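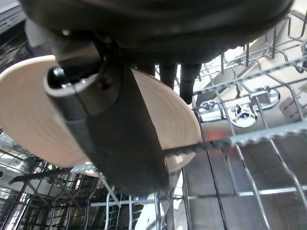

Warham kitchen notebook, November, after lunch

Loading again today, and I'm writing this down while I still have soap on my hands, so excuse the blots. Lower rack only. The upper one is still on the bench with its runner off and I don't want to talk about it.

Plates first. The peachy-beige ones with the faint rings are the ones everybody grabs, so they come back the most. They're a bit thick for the tines on our rack and like to lean over, and once one leans the next one goes in on top of it and you've got two plates washing each other's backs and no water getting between. I've gone to every other slot for these and it's so much better! Fewer plates per load, sure, but I'd take that over scraping dried egg off a "clean" one at four o'clock.

Now, knives. The serrated blades went in the lower rack again with the plates, and I know we said we'd stop doing that. The teeth hold on to crumbs like you wouldn't believe (the bread ones especially, and anything that's been near melted cheese). My feeling is still hand wash, straight after use, brush along the blade and away from your fingers. If one really has to go through the machine, lay it flat, teeth down, where you can see the whole length of it before you reach in. I went in for a teaspoon last month without looking and wore a bandage for a week.

Numbers for the water notes: 950 ml of rinse aid left in the big Skirkava bottle by the jug, which should see us to the holidays. Dial is at 2. I tried it higher and the glasses came out with that bluish film, so back down it went. Salt was topped up this morning, and the filter needed it worse than I expected. More than 2 spoonfuls of rice in there. Whoever is making rice, please scrape!

Ran the Dijkstra tablets against the Fandine powder, one load each, same short program, same sort of lunch dirt. Powder did better on the tea stains, tablets did better on grease, and one of the tablets left a lump in the dispenser door. I'm not calling it on one load apiece. Want to repeat with the long program before we buy more of either.

Still to do:
- get the upper rack runner back on (sigh)
- clear space in the drawer for the long knives so they stop ending up in the rack
- check the lower rack wires for bare spots, there was a rusty mark on a bowl
- descale, when there's an afternoon with no dishes waiting
- new washing-up brush, the old one has gone completely flat on one side

Leaving the door open a crack overnight from now on. It was a little swampy in there this morning.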